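Collecte de vêtements d'hiver — point d'étape pour la fondation Skotis
16/8/25

Chère Chanida Suksawat,

Vous m'aviez demandé un point à mi-parcours, le voilà, un peu plus long que prévu (j'ai essayé de couper, promis !). Je commence par les chiffres parce que je sais que vous les attendez.

Où nous en sommes

Depuis janvier, nous avons reçu 333 pièces au local de Marncombe, surtout des manteaux, des pulls et pas mal d'écharpes. 74 sont encore à trier. Côté budget, nous avons dépensé 3 408 euros sur la subvention, l'essentiel en loyer du local et en lessive — la machine tourne presque tous les jours et la facture d'électricité s'en ressent. J'avais sous-estimé ce poste dans le dossier, je préfère vous le dire tout de suite.

Le tri avance bien mieux depuis que Surachet Jitpraphai a refait les fiches. Avant, on notait tout sur des bouts de papier et on en perdait la moitié ! Maintenant chaque vêtement a sa taille, son état et les petites réparations à prévoir. Les doudounes nous prennent du temps : on les étale bien à plat, manches ouvertes, on passe en revue les coutures, les poches et chaque fermeture, et on garde celles qui peuvent encore faire plusieurs hivers.
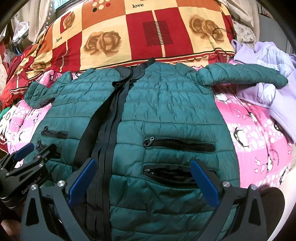 Ce qui coince

Les tailles enfant, encore et toujours. On nous donne beaucoup d'adulte et presque rien entre six et dix ans, alors que les familles de Prasatell nous demandent surtout ça. J'ai écrit à deux écoles, une seule a répondu (très gentiment d'ailleurs), et je relance l'autre à la rentrée.

L'autre souci, c'est le transport. L'association Wongsuwan nous prêtait sa camionnette, mais elle en a besoin à partir de l'automne. Je cherche une location à la journée et j'attends encore deux devis.

La suite

Nous voulons tenir 18 permanences avant la fin de l'hiver, moitié à Marncombe, moitié à Prasatell. Le calendrier est presque calé, il me manque la confirmation d'une salle. Pour la camionnette, pourrions-nous basculer une partie de la ligne « communication » ? Nous avons très peu imprimé et il reste de la marge. Si vous êtes d'accord, un simple mail me suffit et je vous renvoie le budget corrigé dans la foulée.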